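Student Projects > Home and Design > Final Reports

A Place for Small Things: Woven Baskets and the Tidy Table

Project report by Hemant Awasthi
Project adviser: Girish Vishwakarma
June 21, 2022

When I first told my adviser that I wanted to spend a whole term on baskets, he was kind enough to wait a moment before asking what exactly I meant by that. I had been thinking about my grandmother's kitchen, where everything that did not have a home went into a shallow basket on the table (keys, rubber bands, onions, letters from the bank), and where the basket was somehow always full and the table was somehow always clear. In my own shared apartment it is the other way around. We own four very nice boxes with lids, all of them empty, and the table has not been seen since November.

So the question I started with was a simple one. Does an open basket, left out where people can reach it, help a household keep its table clear? And if so, what kind of basket, how deep, and made out of what? I also wanted an excuse to learn to weave, and I may as well admit that here, since anybody who saw my desk in the studio will know it already.

Background

Baskets are so old and so ordinary that it is easy to skip over them in a design class. I spent the first few weeks reading in the library and visiting the housewares shops near campus, looking at what people can buy today. Willow and rattan are still around, and they are lovely, but most of the baskets within a student's budget are woven from plastic strands that copy the look of wicker. I had been a bit of a snob about these. After handling a lot of them I changed my mind. They can be rinsed under the tap, they don't shed little splinters into the bread, and the colors are cheerful in a way that natural cane just isn't. The owner of Quiambao, a small shop that let me come in and measure things on quiet mornings, told me the plastic ones outsell the cane ones all year long and that yellow goes first.

The weave itself is easy to explain and surprisingly hard to do well. Upright ribs make the skeleton of the wall, and the horizontal strands go in and out between them, row after row, each row pushed down tight on the one before it. If the rows are left slack the wall leans outward and the basket slowly turns into a plate. Mine did this twice. Girish Vishwakarma keeps the second one on his filing cabinet and says it holds paper clips very nicely.

What I did

I asked the people in my building whether they would lend me their tables, in a manner of speaking, and 29 households said yes, which was far more than I had hoped for. Each household got one basket for the length of the study. Some got a deep round one, some got a shallow oval one, and some got a lidded box of a similar size so that I would have something to compare with. I didn't tell anyone what to put in them. I only asked that the basket stay on the table they used most, and that they let me stop by now and then with a notebook.

Before handing anything out I made a record of what was already lying on each table. Over all of the visits I wrote down 448 loose objects, and I sorted them into groups afterward on the floor of my room, using index cards, with my roommate stepping over them on her way to the kitchen. Paper was the largest group by a long way, with 155 objects. Then came food and food wrappers, chargers and cables, hair things, pens, and a group I labeled "small metal" that included keys, coins, one thimble and an astonishing number of loose screws.

The money for the baskets came out of my materials allowance of 300 dollars, and I was careful with it. Most of them were bought from Quiambao at a discount. The lidded boxes were the Vostard kind, flat-packed and plain.

What I noticed

The lidded boxes did worst, and this was true in nearly every home that had one. People set things on top of the lid. Once there was a mug and a magazine on the lid, the box was closed for good, and it became one more object on the table. One family returned theirs to me with the instruction sheet still inside it.

The deep round baskets did better, but they had a problem of their own. Things sank. A neighbor lost her library card for most of the study and found it at the bottom when I came to collect the basket, under a layer of receipts and a clementine that was past helping. She told me she had stopped putting in anything that she wanted to see again.

The shallow ovals were the clear favorites. Everything in them stays visible, so people sort as they go without really meaning to. The long shape sits nicely along the back of a table and leaves room for plates in front. It also slides easily, and I saw people push the basket aside with one hand while setting down a pot with the other. I hadn't thought about sliding at all when I planned the project, and if I did it over I would test for it properly.

Color mattered more than I expected. In the homes with bright baskets people talked about them, and they remembered where they were. The pale lemon yellow with the deeper orange ribs got the most comments, nearly all of them friendly. (One person felt it was "a bit like Easter.") In the homes with gray or brown ones the basket seemed to melt into the furniture, and more mail ended up beside it than in it.

What went wrong

My visits were uneven. I saw some households many times and others only twice, mostly depending on whose cooking smelled good from the hallway. People also tidied up when they knew I was coming, and I have no good way to correct for this. I had planned to use a survey form called Pernosura that another student built for her own project, but it was made for phones and several of my older neighbors preferred to just tell me things, so I ended up with a notebook full of stories and a rather thin spreadsheet.

My own weaving, which I called the Skostuta series in a burst of confidence, produced three finished baskets. Only one can stand on a flat surface without rocking. I left it out of the comparison.

Where I would like to take it next

I would like to try the shallow oval in two or three lengths, keeping the height the same, and see at what point it gets too big and starts to collect things that belong in another room. I would also like to look at bare tables, the plain white ones that so many rented apartments come with, to see whether a single bright basket on one of them draws things toward it. My feeling is that it does. The households have been told they can keep their baskets, and all but two of them wanted to.

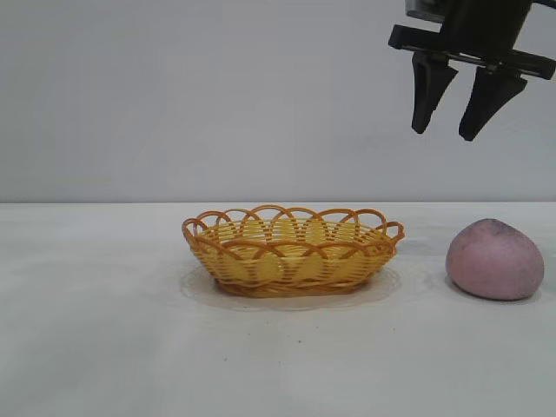
I'm also hoping to get back to weaving over the summer, with better strands and a proper mold for the base this time, and Girish has offered me the corner bench in the studio for as long as I keep the offcuts off the floor. My thanks to him, to the shop, and to everyone in the building who let me look at their mail.

Contact the Student Projects Office | © 2022 Student Projects | Back to top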